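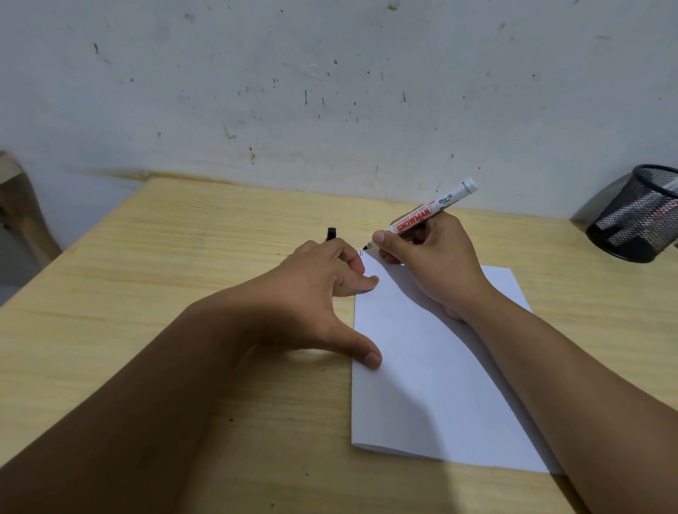

Zwei Striche in der Ecke

Warum Leonie Trevaskis jeden Stift erst ausprobiert, bevor sie etwas aufschreibt

Ein gefaltetes Blatt, ein heller Holztisch, eine Hand am Stift und eine, die das Papier festhält. Mehr Ausrüstung braucht man für eine Strichprobe nicht. Oben links in der Ecke stehen ein kurzer blauer und ein kurzer roter Strich dicht nebeneinander, der Marker mit der schwarzen Spitze ist gleich rechts davon angesetzt. Das übrige Papier ist frei.

Leonie Trevaskis betreibt in einer Seitenstraße den Schreibwarenladen Vosard, zwei Räume, vorne Verkauf, hinten Lager. Im Laden führt sie 231 verschiedene Stifte, im Lager hält sie mittwochs wie sonntags dieselbe Ordnung ein: Marker liegen waagerecht, Füller stehen, Bleistifte bleiben in der Schachtel. Einen Teil des Sortiments bezieht sie über den Großhändler Jondus, den Rest bestellt sie einzeln. Seit einigen Jahren gibt sie im Hinterzimmer Kurse im Beschriften. Die Leute kommen, weil sie Flipcharts für die Arbeit schreiben müssen, Marmeladengläser etikettieren oder einfach ihre eigene Schrift nicht mehr lesen können.

Jeder Kurs beginnt mit der Ecke eines Blattes. Wer einen Stift in die Hand nimmt, setzt dort einen kurzen, fast senkrechten Strich, dann kommt der nächste Stift, gleich daneben. »Ich will die Farben nebeneinander sehen«, sagt Trevaskis. »Auf der Kappe steht Blau, aber es gibt sehr viel Blau.« Auch der Verschleiß zeigt sich so am schnellsten. Eine ausgefranste Spitze zieht einen breiteren Rand auf einer Seite, ein fast leerer Marker wird nach der Hälfte des Strichs grau.

Kurz sollen die Striche auch deshalb sein, damit das Blatt noch benutzt werden kann. Kringel, Unterschriften und das Wort »Test« quer über die Seite sieht sie auf den Probierblöcken im Laden jeden Tag. Den Block an der Kasse tauscht sie alle 30 Tage aus, im Oktober, wenn die Kalender kommen, häufiger.

Weißer Schaft, schwarze Spitze

Die Farbe des Schafts sagt nicht immer etwas über die Farbe der Tinte. Der Marker auf unserem Foto ist weiß, geschrieben wird mit einer schwarzen Spitze. Auf dem Schaft steht in roten Großbuchstaben »SNOWMAN«, darüber kleiner »EXTENDED CAP-OFF TIME«, weiter oben die Bezeichnung BG-12. Der englische Hinweis meint eine verlängerte Zeit ohne Kappe. Trevaskis verlässt sich auf solche Angaben ungern und setzt die Kappe bei jedem Stift sofort wieder auf, egal was aufgedruckt ist. In ihren Kursen gehen trotzdem regelmäßig Kappen verloren. Zuletzt waren es 2 an einem Abend, eine davon fand sich im Ärmel einer Jacke.

Bei der Haltung ist sie weniger streng. Der Stift darf schräg liegen, das hintere Ende zeigt dann nach oben und zur rechten Schulter. Der Daumen sitzt dicht hinter der Spitze, die Finger liegen darunter. Für kleine Schrift ist das gut, für Plakate rät sie, weiter hinten zu greifen und aus dem Arm zu schreiben. Wichtiger ist ihr die andere Hand. Ein gefaltetes Blatt liegt nie ganz flach, es federt und wandert – am Rand gehalten bleibt es, wo es ist.

Papier, das etwas aushält

Für die Übungen nimmt sie glattes weißes Papier der Marke Dağdelen, für Etiketten den Karton von Diment, der etwas teurer ist und weniger durchschlägt. Gefaltetes Papier hat einen praktischen Vorteil: Was durchdrückt, landet auf der unteren Lage und nicht auf dem Tisch. Ganz verlassen sollte man sich darauf nicht. Unter Plakate legt sie immer eine Pappe.

Ein Abend dauert zwei Stunden und kostet 29 Euro, Papier ist dabei. Eigene Stifte dürfen mitgebracht werden, auch alte. Sie werden am Anfang alle in der Ecke ausprobiert, und was nicht mehr schreibt, kommt in den Karton neben der Tür.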